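Every November I clear out the entry before the wet shoes arrive, and every November I think, how did two people end up with this many slippers? This year I finally did it properly and wrote it all down as I went. So welcome to the Sumemlow slipper gallery! There's one picture so far, and a lot of notes, and I'll be adding more of both as I work my way along the hall toward the coat hooks.

## Small racks, happy floors

I have a soft spot for the little two-level rack. The big ones with five or six shelves look so promising in the store, and then they eat the hallway and you start parking mail on them. A small one takes a couple of pairs up top and a couple of pairs underneath, and the space under the shelf does half the work. You don't even need a second board. The shoes down there stand on whatever the rack stands on, and you can still get at them with one hand while the other holds your coffee.

What I love most is wood with black metal. It goes with everything! Our hall has a brown mat, a gray wall and a door in a green I would never pick again, and a rack like that settles right in with all of it.

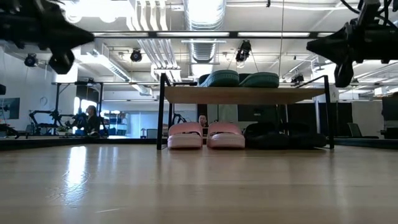

*Green pair up top, pink slides and the black pair below. Light wood shelf, black metal supports.*

I'm a big believer in toes and heels lining up. Pick one way for everybody to face and stick to it, and even the scruffiest old pair looks like it belongs there. Putting the pairs close together helps too — you get room for one more before you know it.

And color! A row of black shoes is a row of black shoes, but drop something pink next to it and the whole rack cheers up. If you have one bright pair in the house, give it a spot where you'll see it when you come in.

## Who goes where

My system at home, after a lot of shuffling:

- Top shelf: the slippers that get worn every single day. You shouldn't have to bend down for those before breakfast.
- Underneath: slides, garden clogs, anything with a thick sole that doesn't mind the floor.
- In the closet: guest slippers, in a cloth bag, washed.
- Not on the rack at all: boots. They get their own tray, and they drip on it all winter.

The guest bag was a great discovery this year. I used to leave the guest pairs out, so of course we wore them, and then when company came there was nothing decent to offer. Now they come out an hour before the doorbell rings and go back in after the wash.

## Notes from the Durkitz hallway

My sister's place in Durkitz has the narrowest entry I have ever tried to organize. You can touch both walls with your elbows. We went through three ideas in one afternoon (a basket, a hanging pocket thing, a bench with a lid) and the basket was the worst of them, a real jumble by dinnertime. A low rack just inside the door won easily. She keeps it to 2 pairs per shelf, and the extras live in the bedroom.

Her kids have taken to it, too. The youngest lines up the slippers before bed without being asked, sometimes with a stuffed rabbit at the end of the row.

## Cleaning day

I wipe the shelf with a damp cloth and dry it right away so the wood doesn't get dull. Rubber and foam slides go in the sink with dish soap and an old toothbrush, and the grooves in the soles take the longest. Fuzzy linings I do by hand in cool water, then stuff with a towel and leave by the window overnight. Don't put them on the radiator! I lost a lovely gray pair that way.

The whole rack takes me 16 minutes, cloth to cloth, and I enjoy every one of them. Music helps.

## Still to come

The boot tray, once I've scrubbed it. The hook rail I picked up at the flea market in Westen — it needs sanding and I haven't decided on a paint color yet, though I'm leaning toward a warm yellow. And the closet shelf, which currently holds one guest bag, a bicycle pump and every scarf we own.

Last updated 22 November 2025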